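4. Results

4.1 What parents wrote down

The 20 families in the Hurkthorpe group gave us 174 handover notes. A handover note, as we use the term, is anything a parent wrote for a respite worker before leaving the house. Some were typed and kept in a plastic sleeve by the door. Others were a few lines on the back of an envelope. One mother used the same spiral notebook for the whole study period and crossed out whatever no longer applied, so that by August the first pages could hardly be read.

Tobiloba Bassey read every note first and sorted the content into topics. The second author then read them without seeing the first set of codes. Where the two disagreed, the passage was discussed and a single code was agreed on. Most disagreements had to do with the line between comfort and positioning. A sentence such as "she likes the left side after lunch" can be a matter of taste or a matter of reflux, and the note often did not say which. We went back to the parents on these passages, and in most cases the answer was both.

Feeding came up more than any other topic. It was mentioned in 96 notes, sometimes at great length. Parents of tube-fed children gave the rate, the position of the bed, what to do when the pump alarmed, and how to tell a real blockage from a kinked line. Parents of children who ate by mouth wrote about texture, spoon size and pace. Several warned that their child would keep opening her mouth after she was full. Two parents had attached a copy of the therapist's feeding plan and then written corrections on it by hand. When we asked about the corrections, both said the plan was old and the next appointment was months away.

Medicines were covered more briefly. This surprised us at first. In the interviews, parents explained that the medicines were already on the Fendix chart, which every respite worker in the program fills in, and they saw no point in writing them out twice. What they did add was the part that the chart leaves out: which syrup has to be followed by a drink, which tablet can be crushed, and what the child does with a dose she does not want. "Check her cheek" appeared in the notes of four families in nearly the same words.

Seizure instructions were the most carefully written. They tended to be in short lines, with the phone numbers at the end, and they changed very little from one note to the next. Parents told us they had copied them from a hospital sheet and then cut them down until a person in a panic could follow them. 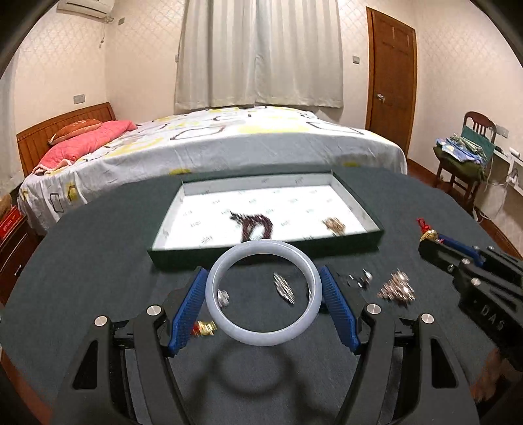 Figure 1. Bangle held upright between ribbed blue pads, with a shallow white-lined tray farther back on the table.

4.2 What was left out

We compared each note with the interview held later in the same month. In the interview, the parent was asked to talk through an ordinary afternoon from the end of the school ride to bedtime. Anything a parent named as necessary in the interview, but had not written in any note, was listed as a gap.

The largest group of gaps concerned communication. Nearly all of the children in the study used few words or none. Their parents could tell hunger from pain and pain from boredom, and could describe the differences when pressed, but they seldom wrote them down. One father spoke for most of an hour about his son's sounds. His notes from the same period said only "he will let you know." When this was read back to him, he laughed and said that it was true, but he could see it might not be much use to someone on a first visit.

Transfers made up the second group. Lifting was mentioned in writing mainly when equipment was involved. If a child was still carried by hand, the notes said nothing about how. Respite workers named this as the thing they most wanted to know. Three of them said they had asked to be shown a lift during the first visit and had then forgotten a detail, such as which arm goes under first, by the time they needed it.

The third group was made up of what parents called quiet time, the stretch when the child is content and the adult can sit down. Parents did not think of this as care that needed instructions. It was in this stretch, however, that workers reported feeling least sure. They did not know how long the child could safely be left in one position, whether the door should be open, or whether a child who had gone quiet was resting or unwell. One family's rule was a change of position every 30 minutes, and it had never been written down. The parents both knew it, the grandmother knew it, and the worker learned it on her fifth visit from an older sister.
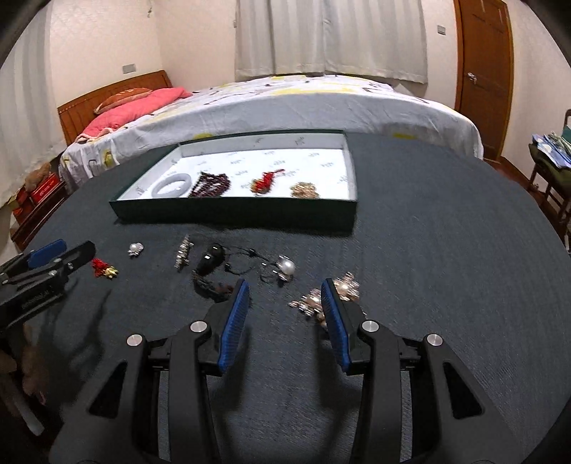 Quiet time was also where parents and workers differed most on what counted as a safe room. Parents thought of the large risks: stairs, the stove, a bag of medical supplies left open. They had dealt with these long ago and did not think about them from day to day. Workers were more likely to talk about what was lying within reach. Seven of the children put most objects into their mouths, including children well past the age when others expect it, and a visitor's eye goes to different things than a parent's does. A small red tassel ornament with a gold fitting, or floral brooch pieces with little pearl-like beads, left lying on a tablecloth would look like ordinary household items to most adults. For a child who pulls at cloth and mouths what comes with it, such items have to be put away before anyone sits down. Only one family's notes said this, and then only about buttons.

4.3 Differences between families

Notes were longer in the first weeks with a new worker and became shorter as the worker settled in. This was expected. The drop was steeper than we had thought it would be, though, and it continued after the child's needs had changed. In two families the child came home from a hospital stay with a new feeding schedule, and the note left for the next visit was no longer than the one before it. Both mothers had explained the change at the door. Both workers said they had understood it at the time, and one had called an hour later to check.

We used the Juhl form to rate how tired parents felt on the day of writing. Parents who reported a bad night wrote less about routine and somewhat more about what could go wrong. With so few families, we do not want to make much of this, but it agrees with what parents said themselves. A mother of twins, one of whom has a metabolic disorder, told us that after a bad night she writes down only what scares her.

Families with more than one caregiver at home did not write better notes than single parents. If anything, their notes had more gaps. Single parents were used to having to explain everything to someone from outside, and several kept a master note on a computer that they updated and printed. In two-parent homes, the note was usually written by one parent, and the other had often never read it. When we showed fathers the notes written by mothers, or the other way around, they found mistakes in both directions. Most of these were small. One was a rescue medicine that had been moved to a different cabinet.

4.4 Use of the notes by workers

All notes were scanned into Erkus after the visit, so that workers could look at earlier ones before returning to a home. Few did. The workers said the older notes were hard to search and that they could not tell which parts still held. They preferred to read the newest note in the kitchen and ask questions while the parent was putting on a coat. Parents, for their part, found this the hardest moment to answer well. The child was often upset at seeing them get ready, and the parent was trying to leave before it got worse.

Four families tried moving this conversation to the phone on the evening before. The workers liked it. Two of the families kept it up through the end of the study, and the other two went back to talking at the door after a few visits, one of them because the child's bedtime routine took up the whole evening and there was no good time to call.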